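Drimton Shared Workshop
Home Gripper Build: progress report to the Trenik small grants panel
Period covered: January to March

Summary

We have a hand-held gripper that opens, closes and stays in one piece for the length of an afternoon. At the time of the last report it managed the first two. The panel's form has a box marked "on track", which I have ticked in pencil.

Money

Of the £1000 awarded, £350 is left. The largest single cost was the second set of linkage arms, which replaced the first set, which I had drilled with great confidence and the wrong drawing. A bag of 49 screws is also on the sheet. It was sold as 50, and I have decided to let it go.

Work done

The jaws now run parallel over their full travel. The earlier pair met at the tips and nowhere else, so they were good at picking up paper and hopeless at anything a person might want moved. Blue strips line the gripping faces, and the fingers themselves are black, a choice made entirely by what was left on the Munshi's spool.

The cable used to wander into the linkage whenever the wrist turned. It is now held at the side by a metal spring clip, chosen after two cheaper ideas came unstuck. I would like to call this a design decision, and on the drawing I have.

The handle is still too bulky. Everyone who picks it up says so, usually before saying hello. I have a slimmer version sketched, but it leaves no space for the electronics, so for the moment the sketch is winning on looks alone.

Trouble

Thin plastic remains the hard case. The jaws close on a bag nicely and then the bag changes shape, as bags do. Hard, square objects are fine, and I could fill this report with them if the panel prefers good news.

The bracket on the mount rail also needs stiffening. Urnberg have quoted for a thicker plate and I am waiting to hear whether the price includes the holes.

Next period

Stiffen the bracket, slim the handle, and repeat the household trials with soft and wrapped items down at floor level. I also owe the workshop a proper parts list, the present one being a biscuit packet with notes on three sides.

I am not asking for more money in this round. I would, though, like permission to move £350 from "travel" to "parts", as the gripper has so far not needed to go anywhere. 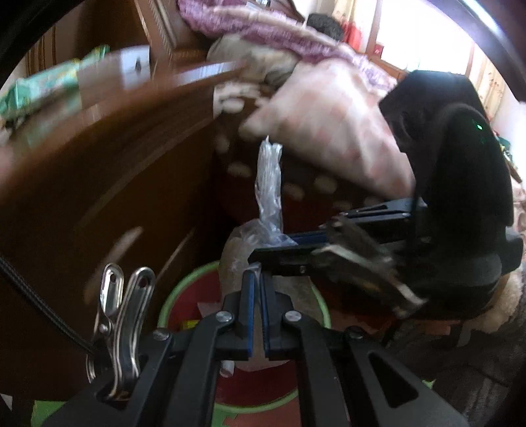 If the panel agrees, please reply before the end of April so I can order the plate with the rest of the fixings and pay for postage once.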